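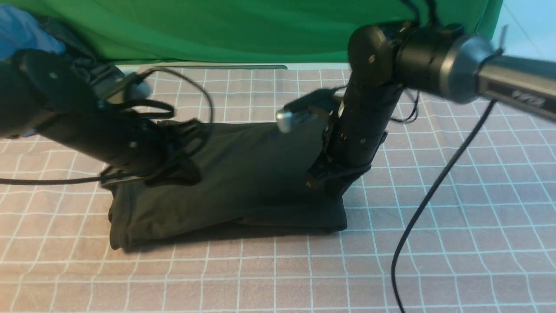 From: Jolene Rakena
To: Ruawai parents and graduates list
Date: 8 January 2023
Subject: Re: Change of hall for the graduation ceremony

I've read the events office message twice now and I'm no closer to believing it. For those who joined the list after December, I'm pasting in the part that matters.

> Dear all,
> Following a review of our bookings, the Ruawai graduation ceremony
> will move from the Plestville Hall to the Onau Centre. The Onau
> Centre offers a modern setting with 900 seats and level access
> throughout. Each graduate will receive two guest tickets as before.
> Gowns will be handed out on site from 9 am. A shuttle will run from
> the Tamo car park for families who need it. We are confident the
> day will run smoothly and that no guest will be turned away.
> The Events Office

Confident on what grounds? The old hall wasn't pretty but we knew it worked. I've sat through two ceremonies there, one for each of my older children, and both times the doors opened when they said and my mother could see the stage.

Start with the seats. The Onau Centre's own hire sheet gives 900 with the floor fully laid out and no stage extension. You can't have a graduation procession without the extension, as anyone who has watched one will know. The sheet says the extension takes out the first rows, though it doesn't say how many seats that comes to. Meanwhile the list on the notice board outside the registry had 903 names and guests on it before the late applications were added. I asked the office how that squares with nobody being turned away and was told that "not everyone attends". Perhaps they don't. I'd like to see last year's figures before I plan my family's day round it. 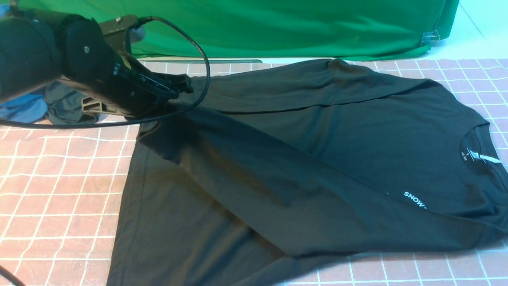

Then there's the shuttle. The Tamo car park is a 37 minute walk from the Onau Centre and there is no pavement for the last stretch, so the shuttle isn't an extra for "families who need it". It's how most of us would get there. The bus they have in mind holds 43. I asked how many trips it would make and got no number, only that it would be "continuous". A bus that leaves when it's full and comes back when it can is continuous too, I suppose.

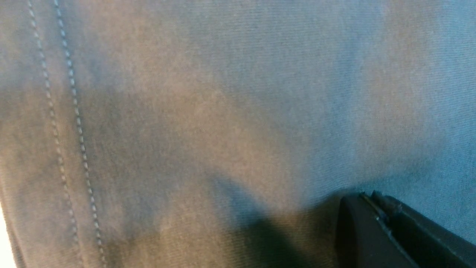
I'm also unhappy with the gown arrangement. At Plestville they were collected the afternoon before, and anyone with the wrong length had time to swap it. Now it's all on the morning, at a single desk, with the procession lining up at half past ten. Has anyone at the office tried this with a real queue? My daughter is short and I have no wish to be on my knees with safety pins while they call her row.

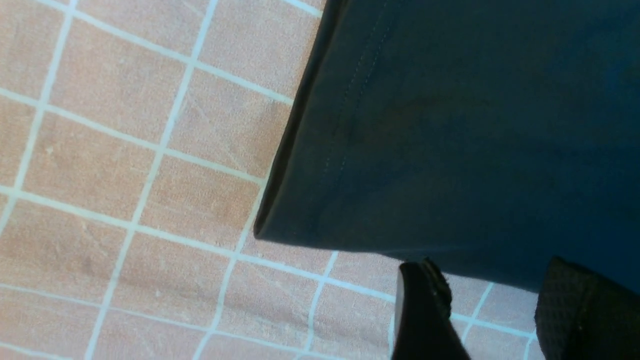 Some of you have written to me off list to say I'm making a fuss and the new place has better heating. Fine, it does – I've been inside and it was warm. I still want three answers in writing: the seat count with the stage extension in, the shuttle times, and whether gowns can be picked up the day before.

If anyone else has had a reply from them with an actual number in it, please post it here.

Jolene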